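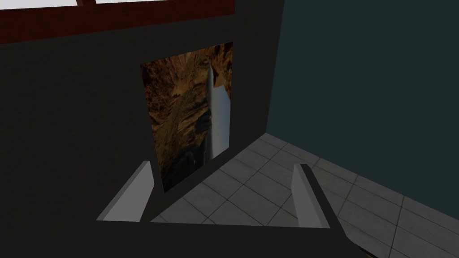

4.2 Rooms with things on the walls

Figure 3. View from the wrist camera in one of the simulated rooms, with the fingers open and a framed landscape on the gray wall ahead.

We come now to the part of the work that took us longest, and that we had at first expected to finish in a couple of afternoons. The policy described in Section 3 was trained in Lunis, our simulator, using rooms with plain walls and a plain floor. It did well there, and we were pleased with it. When Gunvor Engebretsen suggested that we try the same policy in rooms that looked a bit more lived in, we agreed mostly out of curiosity, and the drop in success was large enough that we set aside our other plans for May and went looking for the cause.

The rooms in this second set differ from the first only in how they look. The arm, the gripper, the objects to be picked up and their starting places are all the same. What changes is the color of each wall, the floor covering, and whether there is a picture hanging somewhere in the room. Figure 3 gives a fair idea of what the policy has to cope with when the wrist turns away from the work area: two walls of different colors meeting at a corner, pale square tiles running off toward it, and a picture full of brown rock and rough texture sitting just above the fingertips. A person sees at once that the rocks belong to a flat print on a wall. The policy has only the pixels to go on, and the rocks have far more edges in them than anything else in view.

We built 106 rooms in this way and kept 97 of them, leaving out those in which the camera started inside a wall or a piece of furniture (a bug in our room builder, Fakex, which Masaru Kudo has since fixed). Each policy was then run for 594 trials spread over the rooms that were left, with the same random seeds for every policy, so that any two can be compared trial by trial.

Looking through the failures one by one was slow work, but we would recommend it to anyone. The most common kind was easy to recognize once we had seen a few. The wrist would swing past a picture while searching, stop, and start to move toward the wall with the fingers open, as though something there could be grasped. Plain colored walls hardly ever caused this, even very dark ones, and neither did the tiles — which surprised Florencia Gallardo and me, as we had both put our money on the grout lines.

Our remedy is a simple one. During training we now hang a picture, drawn at random from a pool of landscapes, on at least one wall of every room, and we ask the network to predict depth along with its next motion. The depth output is thrown away at test time. Either change helps when used alone, but the two together help more, and after five training runs with different seeds the order of the results had not changed once. Approaches toward a wall became rare, and the ones that remained were mostly in rooms where a picture hung low and close to the object.

One caution is in order before we turn to the physical arm in Section 5. Lighting in these rooms is soft and even, and the pictures have no glass in front of them, so glare and reflections play no part in anything reported so far.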